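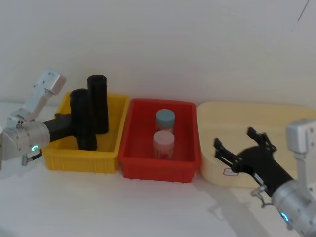
Yellow, red and cream bins in a row on the white worktop.

Well, we made it through the winter, and there is a lot to catch you up on! Since my last report the Pruvusgate repair and reuse program has moved rooms, lost a boiler, got the boiler back, and opened its doors to the Hoteo side of town for the first time. I'll go through it in the same order as the work plan so you can check it off as you read.

The move first. We got the keys to the old McIver hardware store in February, about a month later than I'd promised you. The hold-up was the electrical inspection (the back half of the building had wiring older than I am), and the owner split the cost of fixing it with us. Our share was $2000, and I took it out of the contingency line as we agreed on the phone. That leaves the line pretty thin, so I'm being careful with it.

The new space is so much better. People walk past and stop. In the church basement you had to know we existed, find the side door and then get down the steps, and plenty of folks with a heavy lamp or a vacuum cleaner in their arms gave up halfway. Now there's a ramp and a big front window, plus a bench where people can wait. I put a kettle by the bench the first week and it has been going more or less nonstop.

Repair evenings are running every other week from 6 to 9 p.m. We took in 71 items over the reporting period, and 28 of them were lamps, which I did not see coming! After lamps it was mostly toasters, fans, and clothes with broken zippers. We don't get everything going again. Cordless vacuums are our weak spot, mainly when the battery is shot and a new one costs nearly as much as the machine. I've started telling people that at the door so they don't wait an hour to hear it.

Sewing has been the nice surprise. I wrote it into the plan as a side table, and it now has its own line of people. We have two machines that work well and one that eats thread. I'd like to move a little money from the unused printing line to get that third machine serviced – please let me know if you need a form for that or if an email will do.

The Hoteo sessions got off to a slow start. The first one landed on the same evening as a school concert and we had a very quiet time of it, with more cookies than visitors. The second was better. What helped was the library putting our flyer in with the hold slips, and I'm going to ask them to do it again for the summer. Parking is still a pain over there. The lot behind the hall is shared with the clinic and it fills up by late afternoon, so I've asked about starting at 6:30.

The tool library is the part that's behind, and I'd sooner tell you now than at the end of the grant. The shelves are up, and the donated tools are cleaned and tagged. What we don't have yet is a checkout system that works. We tried the Jomar software on the free trial, and it did the job fine for loans, but it couldn't handle late returns without someone going in and fixing each one by hand. For now I'm using a paper card box (yes, really) and lending only to people who have already come to a repair evening. I hope to have a proper system picked by the time the next report is due.

Insurance went up when we changed address. It's a small jump and it's covered this year, but it will need its own line in the renewal budget. I've attached the new policy along with the lease and the inspection certificate.

A few things coming up. We're planning a bike day in the parking lot once the weather settles down, and the high school has asked if students can get service hours for helping on repair evenings. I said yes in principle. I still have to sort out sign-in sheets and who is allowed to use the soldering irons, and I'd love to borrow the youth policy another one of your grantees is using, if they'd share it.

Spending is on track apart from the wiring, and the full table is in the spreadsheet on the second tab. If you're anywhere near Pruvusgate on a repair evening, please come by – bring a lamp! I'll send the receipts for the shelving separately as soon as the last one shows up.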